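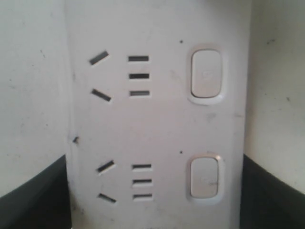

Up close with the outlets and their switches.

Istwood swaps out its old power strips, and I for one am thrilled

If you've ever crawled under a table at the Istwood reading rooms with a charger in your teeth, this one's for you. The old power strips are going. All of them! The switch-over has started in the big room on the ground floor and moves upstairs after that, and the new ones have a separate little switch for every single outlet.

I know, I know, it's a power strip. But I've been writing about Istwood for this page since the roof money came through, and I can tell you I've had more mail about the plugs in that building than about the roof, the parking and the heating put together. People care about plugs. One reader sent me a drawing of which outlets worked and which only worked if you leaned your bag on them (I used that drawing for most of last winter, so thank you).

The trouble with the old strips was the one big switch at the end. You'd be halfway through something, the person next to you would finish up, click the switch like a good citizen, and there went your laptop, the lamp and the label printer all at once. Somebody stuck tape over a few of the switches, which helped until the tape dried out. Then we were back to the clicking. 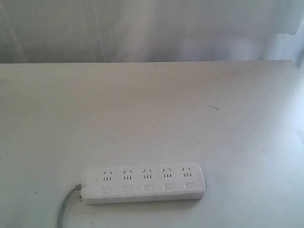

So the new kind has its five outlets in a row and a small square switch under each one, and you turn off your own and leave everybody else's alone. I had a go at the front desk when I dropped by and I'm sorry to say I clicked every one of them on and off like a kid in an elevator. They're plain white, which I had my doubts about in a place where folks eat soup at the tables, but white does make the openings easy to find when you're poking around with a plug and not really looking.

My one gripe is the cord. It comes out at the left end, and half the tables in the ground-floor room have their floor box on the right, so for those you'll either turn the strip around and have the switches on the far side, or run the cord the long way along the table. I asked about it and the answer was that they'd try it both ways and see which one people complain about less. Fair enough.

For those who like the official version, the notice that went up on the door is below, with my two cents mixed in. 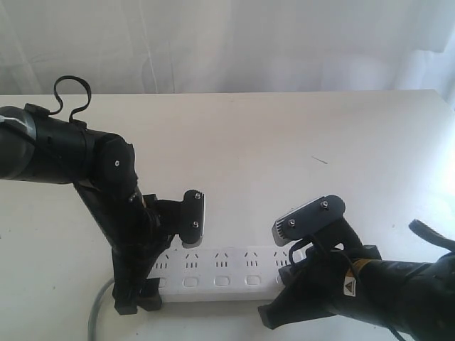
PLETNESS, 23 October 2019 – The Istwood reading rooms have taken delivery of 100 individually switched power strips for use at the public tables, the study booths and the workshop. The order was placed with Mockus, the electrical supply store on the Heltamham road, and is being put out in 2 stages. The ground floor comes first. The upper floor and the workshop follow once the ground floor is finished, and the building stays open the whole time.

A hundred did sound like a lot to me. It includes spares, though, and a batch going to the Heltamham branch, where I'm told the situation is even worse than ours (they've been sharing one strip between the copier and the coffee machine, and it's been one or the other all fall).

Each table gets a single strip, set down flat on the tabletop. I was hoping they'd be screwed in place, because the old ones had a way of wandering off to the booths by noon, but for now they stay loose. Staff want to see where people like them before anyone gets out a drill. If you have strong feelings about it, and I know some of you do, there's a sheet at the desk to write them on.

The old strips are being collected in the workshop and checked one at a time. Any that pass go to the storage room for events, and the rest get recycled through Mockus, who are taking them back at no charge. If you've borrowed one and it's at home behind your TV, you can bring it in and there won't be any questions. You've got until March.

A few house rules come with the new strips, and they're pretty much what you'd expect. Switch off your own outlet when you leave. Don't plug one strip into another. No space heaters, and yes, that includes the tiny one for your feet. Kettles stay in the kitchen. Drinks with lids are fine at the tables, and drinks without lids are apparently still being argued over.

I'd add one of my own – please don't wrap the cord around the strip when you're done. It gets a bend right where it goes into the housing and I've seen what that did to the last lot.

The study booths will be closed for 2 hours each morning while their tables get done, so if you're a booth person, plan on a late start or come sit with the rest of us in the big room. We're friendly. The desk has the list of which booths are out on which morning, and it's also taped to the elevator door.
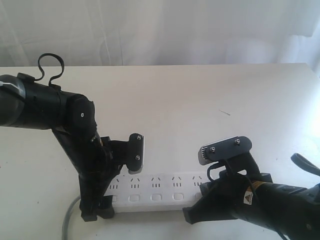
One of the five-outlet strips on a white tabletop.

There's a little more for the workshop crowd. The benches there will get 6 strips to begin with, and the soldering corner keeps the setup it has now until the upper floor is finished. Bench bookings carry on as usual. If you've got a big project on the go and need more outlets than that, tell the desk ahead of time and they'll try to find you a spare.

I'll stop by again once the upper floor is done and let you know how the cord business worked out. In the meantime, keep those plug letters coming.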